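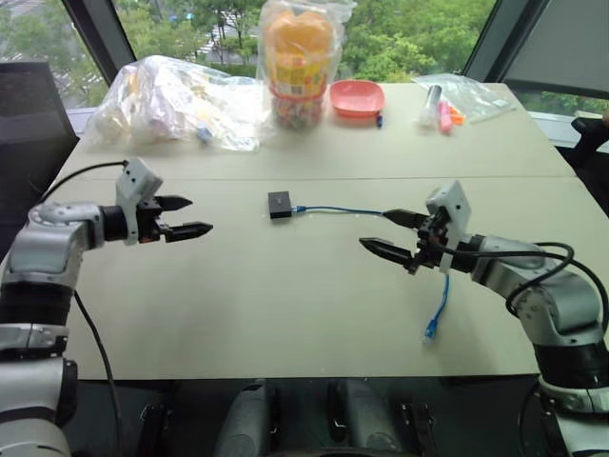 It was the shopping that wore her out, Leen Dabbas told us, and not so much the distance as the hill at the end of it, with a bag in each hand and the wind coming straight across from the reservoir. She has lived at the top end of Oltthorpe long enough to remember when the 74 bus stopped practically at her gate, and she says she cried a little (only a little, she wants that put down) when she heard it was coming back.

And coming back it is. From July 26, 2021 the 74 will once again run between Oltthorpe and Irkville, by way of Ekemholm and the Mill Lane estate, for the first time since the old timetable was cut down to a school run and then to nothing at all. There will be a bus every hour through the morning and every two hours after lunch, with a last one home from Irkville at a quarter to seven in the evening, so that people who work in the shops there can get back without asking for a lift or paying for a taxi.

Readers of these pages will know how long this has been going on, as we have printed a good many of your letters about it. The petition that went round in April, and which spent most of the month on the counter at the Henriques bakery next to the seeded rolls, gathered over 500 names from the three villages. Howard Oakley, who took the sheets in to the county offices in a carrier bag inside another carrier bag because it was raining, was told to expect an answer by the autumn. He got a telephone call before the end of June, while he was up a ladder doing his gutters, and he had to ask the lady to repeat herself.

"I said, do you mean a proper bus, or one of those you have to ring up for?" he told us. "She said a proper bus. Timetable on a post and everything. I came down the ladder after that, I wasn't going to do any more gutters."

The ring-up service, which has been the only thing going since the school run ended, will carry on for those who live off the main road, and you book it on the same number as before. Several people have asked us about this and were worried the one would be taken away to pay for the other. We put the question to the county and the reply was that it is safe until the end of next year at least, when both will be looked at together.

The route is very nearly the old one. Coming out of Oltthorpe it leaves from the green, goes up past the chapel and the allotments, and then takes the top road to Ekemholm, where it used to turn round in the yard of the Plough. It can't do that any more now the yard has been built on, so it will go on to the little roundabout by the surgery and come back, which means the surgery gets a stop for the first time. Aurelia Koller wrote to us in the spring about her mother's appointments and the trouble of getting to them, and when we rang her with the news she wanted to know at once which side of the road the stop would be. It is on the surgery side going towards Irkville and by the postbox coming home.

From Ekemholm it drops down through Mill Lane, where there are 400 homes now, most of which weren't there when the last timetable was drawn up, and it finishes at the market square in Irkville, outside what used to be the shoe shop.
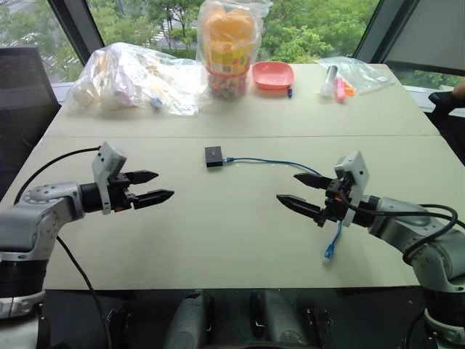
What it will cost

A single is £2.20 from one end to the other and £1.40 for anything shorter, such as Oltthorpe to Ekemholm. Children under five go free, and there is a weekly ticket at £14, which you can buy from the driver. Passes are good on every bus after nine in the morning. We did ask whether that could be made half past eight, as the early appointments at the surgery begin at ten to nine, and we have been promised that somebody will think about it. We shall ask again.

You can pay with a card or with coins. If you are paying with a note, a small one would be kind.

The stops

Most of the old posts are still standing, though the one on the green had been leaning for as long as anyone can remember and has been set straight in new concrete. The shelter by the chapel has had its roof mended and a fresh coat of dark green. It has kept its bench, and we are glad, as there was talk in the spring of putting in one of those sloping rails that you can't properly sit on. Martim Prata wrote to us twice on the subject of that bench and we are happy to be able to tell him it is staying where it is.

The stop at the foot of Mill Lane has no shelter yet. The pavement there is too narrow, and something will have to be agreed about the hedge behind it first. Until then anyone waiting in the wet might do better to walk up to the next stop, by the phone box, where there is a good overhanging tree.

Dogs, prams and bicycles

Dogs on a lead are welcome, and so are prams, with room for two at the front as long as nobody in a wheelchair needs the space. Bicycles can't be carried, I'm afraid, unless they fold.

The first morning

The first bus leaves the green at ten past seven, and Liviu Stoica will be driving it. He drove the school run in its last year, so a number of our younger readers will remember him, and some of them are probably old enough by now to be catching his bus to work. He has asked us to say that he doesn't mind being waved at but would like people to put an arm out as well if they want him to stop, because on the top road everybody waves.

Leen Dabbas plans to be on it. She doesn't need anything from Irkville that early, and the market won't have set up, but she says she will have a cup of tea somewhere and look round and catch the next one home.

The Henriques bakery will be opening at 6 that morning instead of seven, for anyone who would like something warm to take along. Please eat it before you get on.

Timetables

Paper timetables are being put through doors in all three villages. If yours hasn't come there are spare ones at the bakery, the surgery and the library in Irkville, and a large-print copy can be had by asking at the library desk. The Oltthorpe times will also go up in the glass case on the green, once the key to it has been found.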